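Nikley Cell

The Nikley cell is a kitchen workstation used for two-gripper handling trials, known mostly for the amount of looking-after it needs. It was laid out by Gallero as a permanent installation and has been rearranged often enough that the word "permanent" survives only on the door sign. Its main subject is packaging: wrappers, pouches and bags, all of which are light, slippery and reluctant to keep one shape.

Setup

The working pair consists of two hand-held grippers, left and right. Before a session each is opened fully, closed on nothing, and checked for fingers that meet evenly along their length. The bolts are tightened next, in a fixed order that every operator knows and several follow. A session runs to 798 grasps, a number chosen by the Plurkum scheduling software and never defended by it.
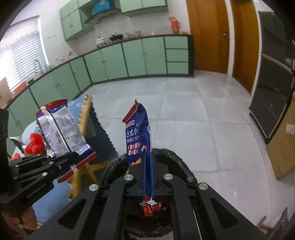

Agbenyega Handling Group — Cell Upkeep

Snack packages are the standard test load. Crumpled ones are preferred, a smooth package being thought too polite to teach anyone much. The right gripper can hold a package upright between its fingers while the left takes a second bag, with the lined bin placed directly underneath the right one. The bin liner is on the checklist as item 4, ahead of calibration, and older operators regard this as the correct ranking.

Maintenance

Crumbs are the leading cause of stoppages. Fingers are wiped after each session and the housing slots are brushed out every 13 sessions, or when something rattles. Finger pads are replaced in pairs — replacing one produces a gripper that twists its load and an operator who blames the bag.

Unit 1162, the cell's longest-serving gripper, has had new fingers, new bolts and a new housing, and is still listed in the log as original equipment. Its recorded faults include a sticky return stroke, cured with cleaning, and an intermittent click, which remains open.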